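Section 4: Setting up the tray station for a shift

This section is for the people who work at the packing benches at Urholm and who will now be sharing one of them with a pair of Muvora arms. You don't need any background in machinery to follow it. If you have packed snack trays by hand, you already know most of what matters, and the rest is a matter of getting used to a new order of doing things.

What changes for you

Until February, each packer at Grirkden filled the trays, checked them and stacked them. At the tray station the arms now do the placing, and you do the laying out, the checking and the stacking. Your break times stay as they were, and so does the rotation between benches. Edit Szalai keeps the rota, so please go to her first if you find the new job harder on your back or your eyes than the old one - we would much sooner hear it early.

Before you start

You will need a clean tray, the bars for the first run and a dry lint-free cloth. Allow yourself a good quarter of an hour the first few times. It does get quicker, and there's no prize for rushing.

1. Check that the arms are parked and the lamp on the control box is amber. If it is green, press Pause and wait until both arms have stopped moving.

2. Wipe the bench from the back towards you. Crumbs and specks will find their way on to it during the day, so have another go with the cloth at each break.

3. Set the tray between the two arms with its large compartment on the right and the two small ones on the left. Press down gently on each corner so that it sits flat.

4. Lay one bar to the right of the tray, long side running front to back.

5. Look over both grippers. The white finger tips should nearly meet when closed, with nothing caught in the gap. Small wrinkles in a covering are fine, but report any split to Levente Kovács before you go on.
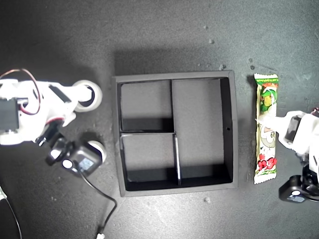
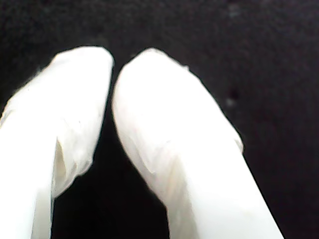 6. Run your eye along the cables. They may lie across the bench in a loose curve, but they mustn't pass under the tray or over the place where you lay the bars.

7. Step back behind the yellow line, press Ready and choose programme 3. The first cycle runs at half speed, so you have plenty of time to watch it through.

8. When the first cycle has finished, press Pause and check the tray just as you would have checked your own. If you're happy with it, press Ready again and carry on with the run.

CAUTION: Keep your hands away from the tray while the lamp is green, even if a bar is lying crooked. Press Pause first, every time.

CAUTION: Don't pull a bar out of a closed gripper. Hold Release until the fingers open, then take the bar away and look at the wrapper before using it again.

Note: The arms will stop by themselves if a grip fails. Code 13 on the display means that the bar wasn't where the arm expected it. Put it back in its place and press Ready. Code 27 means that a cable or motor wants attention, and that one is for Levente and not for you.

If you are asked to work faster

The pace of the station is set in the programme and isn't a measure of the person standing at it. You may pause it whenever you need to, and pauses aren't recorded against your name. We agreed this with the Fodor bench teams before the arms were switched on, and it applies on every shift.

At the end of the shift

9. Press Park and wait for the amber lamp.

10. Remove the tray, wipe it and put it on the drying rack.

11. Write anything odd in the station book, however small it seems. The finger coverings are inspected every 1,000 cycles, and your notes tell Levente where to look first.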